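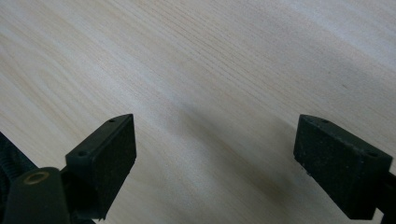
Hosterstead Tabletops

Close views of pale wood, collected for people who care about wood grain or who need to tell one beige surface from another. If you came for walnut, you have been misdirected.

Version: 9
Maintained by: the Pliteck surfaces group
Status: finished, in the sense that we have stopped buying tables

What is in it

447 pictures of light-colored wooden surfaces, mostly tabletops, with a few shelves and one door that was lying down at the time. The tones run from cream to a slightly pinkish blond. Grain direction varies, because tables get bumped and the people who bump them do not put them back straight.

Many of the surfaces are bare. An earlier version had mugs, mail and a bowl of lemons all over it, and every user wrote in to ask about the lemons.

Folders

bare/ - nothing set down on the wood
marked/ - scratches, rings, dents and the work of a ballpoint pen
shade/ - soft shadow across at least a quarter of the surface
unsorted/ - we meant to get to this

A picture can belong in more than one folder, but we file it only once. Shade beats bare, and marked beats shade. Tiny flecks that belong to the wood do not count as marks. We argued over this for most of August and would prefer not to reopen it.

Labels

Each picture has one line in labels.csv, with these columns:

id - a number, not always consecutive
tone - cream, blond, tan or other
grain - straight, diagonal, wavy or unclear
spacing - tight, open or mixed
light - even or uneven
notes - free text, occasionally bad-tempered

We do not label species. Version 7 did, and two people who know wood looked at the same table and came back with pine and ash. Both were very sure. The column is gone and they are on speaking terms again. If you need species, ask whoever sold you the table, and then ask somebody else.

"Mixed" spacing means the fine lines crowd together in one part and spread into broader bands in another. It is the most common value by a long way, so don't build anything clever on top of it.

Where the tables came from

The bulk are from the Hosterstead reading rooms, which bought them all in one go and have regretted the chairs ever since. The rest came from the Drurer workshop, plus a single desk known as the Russo. The Russo has its own prefix in the id column (R-) because its finish is yellower than everything else and it was throwing off the tone counts.

Care of the surfaces

We get asked. Wipe with a barely damp cloth, along the grain, and dry straight after. No polish. One Drurer table was polished between visits and spent the rest of the project reflecting the ceiling light - those pictures are in unsorted/, where they can think about what they did.

Known problems

Bright corners. Where the light comes in strongly, the grain washes out and "unclear" gets used more than it should.

Gray casts. Shadow on pale wood can go a bit green. Tone was labeled from the lit part only, so a picture marked cream may look like dishwater in the middle.

Duplicates. The long table in the reading room appears under two names. We know which two. Fixing it would renumber everything after 90, and people have written papers.

Size

The full download is 700 MB. There is no small version. You could delete unsorted/ and call that one.

Use

Free to use and change, for any purpose, with credit to Pliteck. Please don't list it as a furniture catalog. Somebody did, and we had to answer several messages about delivery.

Corrections to labels.csv are welcome. Send the id, the column and the value you think it should have. Opinions on the flecks should be sent to the Drurer workshop.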